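Tremgate Women's Health Oral History – Your Questions Answered

We get such lovely messages about this project, and the same questions come up again and again, so we've put the answers together on one page. If yours isn't covered, do write to us. We really like getting post!

What is the project?
We record the memories of people who ran, worked in or visited women's health groups from the late sixties to the early nineties. That means self-help classes in front rooms, pregnancy testing sessions above shops, menopause groups, phone lines, newsletters, rows about money, all of it. Sheila Whitlock started it with a cassette recorder and a list of old friends, and we now hold 177 interviews.

Do I need to have been an organiser?
Not at all. Some of our favourite recordings are with people who went to a single meeting and never forgot it. If you typed the leaflets, minded the babies or drove the van to Rowbotham for a conference, we'd be thrilled to hear from you.

What happens at an interview?
You choose where: your home, our room in Tremgate or over the phone. Most run to a couple of hours with a tea break in the middle (there are always snacks, and you're welcome to bring your own). Your interviewer will have a few topics jotted down, but you can wander off them as much as you like – the wandering is often the best part.

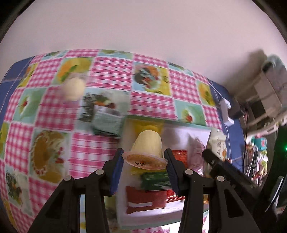
Will I be asked about private things?
Only if you're happy to be. The groups talked openly about contraception, abortion, sex and illness, so these subjects do come up. You can skip any question, stop the recorder or ask for a section to be closed for a number of years. Tell us beforehand if there's something you'd like left alone and it won't be raised.

Can I use a different name?
Yes. Around 23 of our speakers have chosen to. Your real name is kept on a paper form, apart from the recording, and only the two people who look after the collection can see it.

I have old newsletters and badges. Do you want them?
Oh, yes please! We have almost 3,000 printed items and there are still gaps. We're badly short of the Hano Street newsletter before it changed its title, and of anything at all from the Boleck women's centre after it moved. Creased, scribbled on, coffee-stained: all fine. Please don't mend anything with sticky tape. If you can't bear to part with your copies, we can scan them and hand them straight back.

Can I listen to the recordings?
Most of them, yes. Come to the listening room, where we have 2 desks with headphones and printed transcripts. Booking is free. Summaries are on the website, and full transcripts go up once the speaker has read and agreed them, so there is often a wait.

Do you visit schools and local groups?
We love to. Darren Birkett takes bookings for talks and brings a box of leaflets that people can handle. The session on how women shared health information before the internet goes down very well with sixth formers. May fills up early.

How can I help?
Transcribing is the big one. You can do it from home at your own speed, and we'll send you a short guide to our house style. We also need people to check names and dates against the newsletters, a job that suits anyone who enjoys a good hunt.
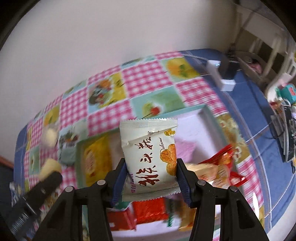

Delicious, it says on the packet.

How do I get in touch?
Use the contact form, or leave a message on the office phone with your number said twice, slowly. Sheila rings everybody back, usually after four in the afternoon.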